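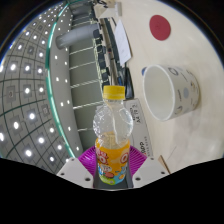

Othmane El Khatib asked at the end of the last meeting whether we could please write down the business about recording a grasp, as the talk went by quickly and half the room was still finding a seat. Fair enough! These notes are the long version, and they cover the handheld gripper sessions from the first practice up to the small project due in October.

What we are after

Every group will teach a gripping policy to pick up everyday things from a table and set them down again. You do the picking yourselves first, with the gripper in your own hand, and the program learns from what the camera on it saw. So the way you move matters a good deal more than most people expect in their first session (I certainly moved like I was swatting flies in mine).

Recording a good run

Start with the fingers fully open and hold still for a moment before you set off. Come in at a steady pace, let the soft ribbed fingers settle around the object, and only then lift. Soft fingers bend to fit, so you don't need to squeeze hard - with a thin plastic bottle, a hard squeeze changes its shape, and the next run starts with a different bottle, so to speak.

Grip bottles low on the body. Cups are trickier. An upright paper cup can be taken from the side, but one lying down wants a slower approach, and please do record both.

Leave the ordinary clutter on the table. A policy trained on a bare surface gets very confused by a pack of paper.

How much to record

Last term's Steltberg group handed in 1,344 runs, and Jinlong Gu went through them and threw out 131 where the object had slipped or the hand had hurried. You are asked for 300 per group, across 13 objects of your own choosing. Spread them over several sittings; tired arms make sloppy data.

For next time

Bring your list of objects, and read the Dadel notes as far as the part on camera delay. Hazem Tazi has the charger and the spare finger pads, so see him before you start.

Print this page | E-mail this page

Related handouts
Setting up the Dadel recorder
Sorting and trimming your runs
Project groups and table times

Stundham Robotics Club - course notes kept by Wumpini Tsikata
Contact the club | Back to top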